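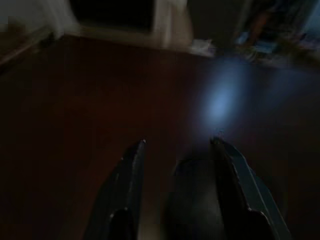 The ruling party in Plasarham has split over nominations before, and the press has usually treated each dispute as a quarrel between the governor and the party's founders. Our interviews with ward delegates give a different account. Most delegates learned of the 2020 dispute from radio, and only later from party officials. Of the 101 delegates we reached, 24 had heard nothing from the state office by 15/12/2020, when the list of candidates closed. Access to meetings was also uneven. Delegates from Ung were often told of a session after it had ended. The halls used for these sessions differed a good deal, and we did not try to record them in a uniform way. We make no use of room size as a measure of turnout.

Figure 1. Floor in dim light.

We therefore relied on sign-in sheets, which the Graltora branch kept for all five of its sessions. Where no sheet existed, we asked two delegates separately and used the lower number. This probably understates attendance in the rural wards. A typical session lasted about 90 minutes, and much of that time went to reading out letters from the state office. Open criticism of the governor was rare in the minutes but common in interviews. Delegates who backed the founders' choice were no more likely to miss the January vote than those who backed the governor's, a point taken up in the next section.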